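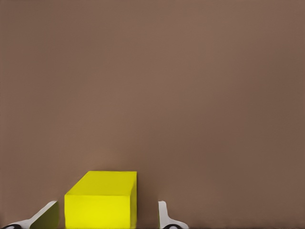
2 min read

Dollberg Wasside Tow Float
Updated 2026-07-06

The Wasside is a single-chamber inflatable tow float for open water swimming. It follows the swimmer on a waist leash and marks position to boats and other water users. It is not a life-saving device and carries no buoyancy rating.

Specifications
Body: coated nylon, welded seams, matte finish
Color: orange
Weight, float only: 92 g
Leash length, relaxed: 1,000 mm
Leash length, under normal towing load: 1,055 mm
Leash length, maximum before stop cord engages: 1,111 mm
Valve: oral, twist lock
Belt: webbing, side-release buckle, one size
Pocket: none

Changes from the previous version
The leash now attaches at a single molded eye on the nose of the float. The earlier two-point bridle has been dropped. In a crosswind the bridle let the float turn broadside, and the leash could come across the back of the legs. Floats with the bridle can't be converted. The belt and buckle are unchanged and fit both versions.

Inflation
Open the valve by a half turn and inflate by mouth until the body is firm and the end seams have no creases. Close the valve before taking it out of your mouth. Cold water lowers the pressure inside the float, so a float filled in a warm changing room will feel softer after a few minutes in a lake. Do not use a pump or compressed air. 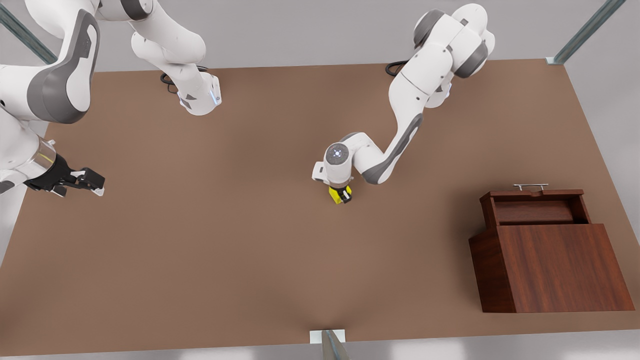 Check the float for leaks at the start of the season and again in September if you swim through the fall. Inflate it fully, close the valve and leave it overnight, out of the sun. Use a broad, flat surface with nothing rough on it and wipe off any grit first. A float that has gone slack by morning should be held under water in a sink, one seam at a time. Bubbles at the valve usually mean sand in the thread. Bubbles at a seam mean the float should be replaced.

Leash replacement
Replace the leash if the outer sleeve is cut or if the relaxed length no longer returns to the listed figure. Measure it dry, laid straight, with no tension. The Heffernan leash from the older range has a wider end loop and does not seat in the molded eye.

Care
Rinse in fresh water, including the inside of the buckle. Dry with the valve open. Store flat or loosely rolled. Do not fold across the valve.

In the box
Float, leash, belt, instruction card. The repair patch set is sold separately.

Availability
Ships from the Grerkthorpe warehouse. Spare leashes and belts are listed under Parts.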